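Home | Young Makers | Explainers | Workshop Hours | Contact

How a Home-Built Robot Learns to Pick Things Up
An explainer for readers aged eight to twelve
Villanueva Community Workshop, Young Makers Section

People pick things up all day long without giving it much thought. A robot must be given every part of the job: where to look, how far to reach, how wide to open its hand and when to close it. This page explains how members of the Villanueva workshop are teaching an arm called Clitano to do these things.

Clitano was started in June by Rosalinda Estrella and Yu-ting Ko. It has been built from a Jandon kit, with extra pieces made on the workshop bench. The kit contains 284 parts, many of them very small screws, and younger members sorted these into trays before building began.

What does a robot arm need?

An arm has joints, just as yours has a shoulder, an elbow and a wrist. Inside each joint is a motor. A small computer tells the motors how far to turn. At the end of the arm is the gripper, the part that takes hold of things. Clitano's gripper has two fingers.

The arm also needs a way of seeing. One camera stays in a fixed place and looks over the table. A second camera travels with the gripper, so that the computer receives a close view as well as a wide one.
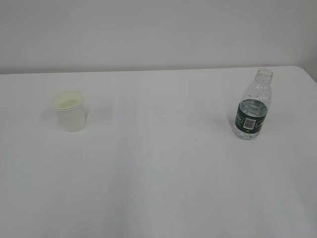 Practice begins with ordinary objects. Members are asked to choose things that will not break if they are dropped, and to leave plenty of space between one object and the next. When the arm has learned to reach for an object in one place, the object is moved and the work begins again.

Why are see-through things difficult?

A camera collects light. A red brick sends back red light, and the computer can find its edges quite easily. Clear plastic lets much of the light pass straight through, so the computer may receive the colour of whatever is behind it. A pale cup on a pale table is a hard test for the same reason. A coloured label helps a great deal, as it gives the computer a patch that it can find again from another side.

Water adds to the difficulty. It bends light, and it makes a bottle heavier. A gripper that squeezes too gently may let the bottle slip, and one that squeezes too hard may crush it. 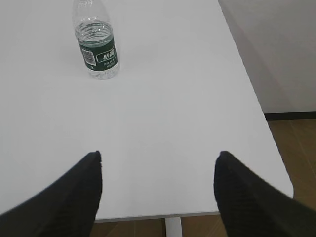 The bottle with the dark green label, beyond the open fingers of the gripper.

How does the arm learn?

A member guides the arm through the task while the computer records the movements and the camera views. One complete turn is called a try. The project log, kept in a program named Stasteo, now holds 934 tries, including those that went wrong. Mistakes are kept and marked as mistakes, and they are used to check the computer's choices.

Rules for young members

An adult member must be present whenever the arm is switched on. Hands stay behind the yellow line until the arm has stopped. Long hair is tied back. The red stop button may be pressed by any person at any time, and no one will be told off for pressing it.

Words to know

Joint: a place where the arm can bend or turn.
Gripper: the part that holds things.
Motor: a machine that makes a part move.
Try: one complete turn at a task.

Readers who wish to see Clitano at work should ask a parent or guardian to write to the Young Makers desk.

Page last checked: Aug 4, 2025

2 comments | Share this page

Contact the Young Makers desk | © Villanueva Community Workshop | Back to top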